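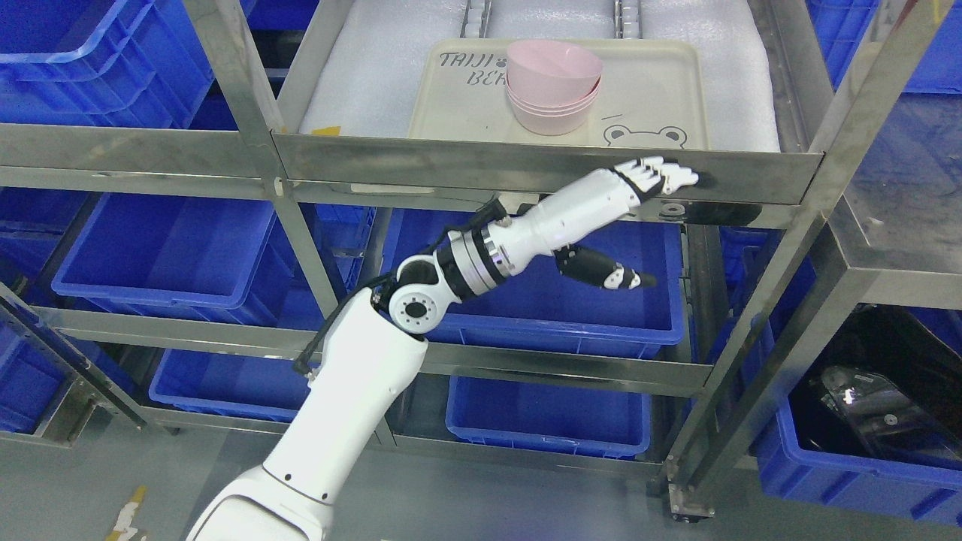
By Deividas Pärn, with corrections from Valdis Uibo. Last revised in September.

The Seleo shelf test is a reaching and picking trial used to compare robotic hands on the same arm. It was worked out at the Bergeron workshop, where the first question about any new hand is a wonderfully simple one: can it get to the thing it's supposed to pick up? The test takes its name from Seleo, the five-jointed practice arm it was first run on, though it has long since outlived that machine and is now run on whatever arm is on the bench.

Setting

The test uses a stainless steel rack stocked with blue plastic bins. The target is kept deliberately ordinary. In the version shown in this article it is a stack of pink bowls on a cream-coloured tray, set on the top shelf over white foam. Nested bowls are a lovely test object. The rims sit so close together that a fingertip has very little to get hold of, and a hand that squeezes too early will push the whole stack back across the tray.

Bins matter as much as bowls. A steel rail in front of an open bin leaves a hand with limited room to turn, and polished metal throws reflections that can fool a depth camera. Uibo, who wrote the first scoring sheet, has always argued that a test bench without shiny surfaces flatters the camera.

Procedure

Each hand is bolted to the same wrist and run by the same controller. The operator brings it to the front edge of a shelf, holds it there, then tries for the target. A full session is 36 reaches, split between shelf heights. Three things are noted for every reach: where the fingertips ended up compared with where the controller thought they were, whether any finger or the thumb touched steel on the way in, and how long the arm took to settle.

The hold at the shelf edge was added after the first season and is now most people's favourite part. It shows up slack in the wrist straight away, and you can see it with your own eyes before looking at a single number!

Hands compared

Two hands have had the full treatment. The Vidora is a simple two-jaw gripper, quick and very repeatable, and it remains hard to beat on boxes and bin edges. The Zolico is a multi-fingered hand with a separate thumb. It is slower to close and takes far more patience to tune, but it can slide flat fingers under a rim where jaws have to come in from either side.

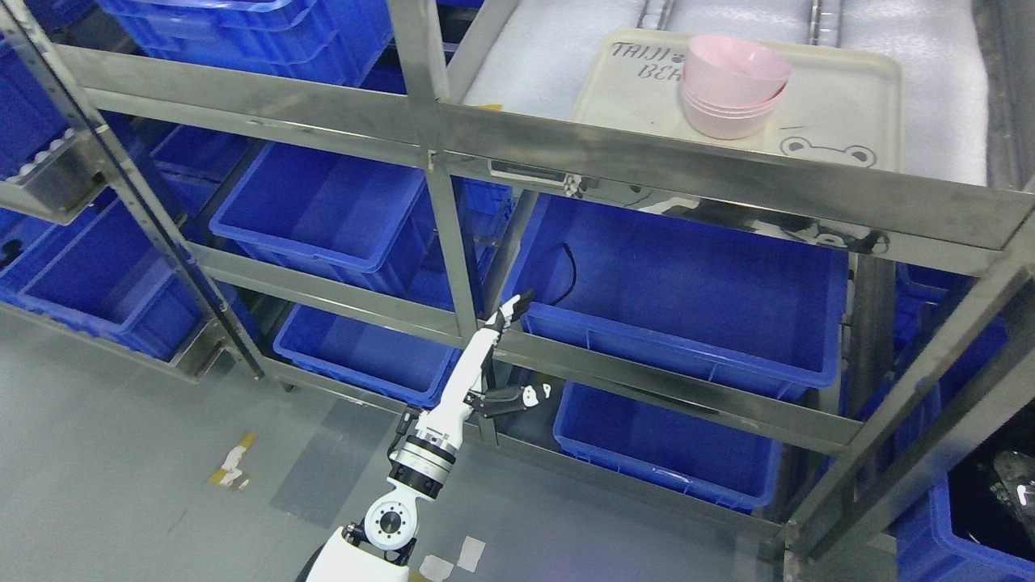 Multi-fingered hand at the middle shelf, with the tray and bowls on the shelf above.

Over 217 logged reaches, the Vidora settled faster and the Zolico had the better record with bowls. The middle shelf gave both hands more trouble than the top one, mostly from the thumb or jaw brushing the rail. Pärn's notes suggest bringing the wrist in lower and turning it late, a change that cleared up nearly 200 millimetres of wasted travel on each approach.

Camera placement

Head-height cameras give a good view of the upper shelf, but the forearm can hide part of a bin during lower reaches. A second camera at the wrist helps, at the cost of one more cable to keep clear of the elbow. Results from one-camera and two-camera sessions are kept apart.

See also: Wrist backlash; Bin picking; Depth cameras and polished metal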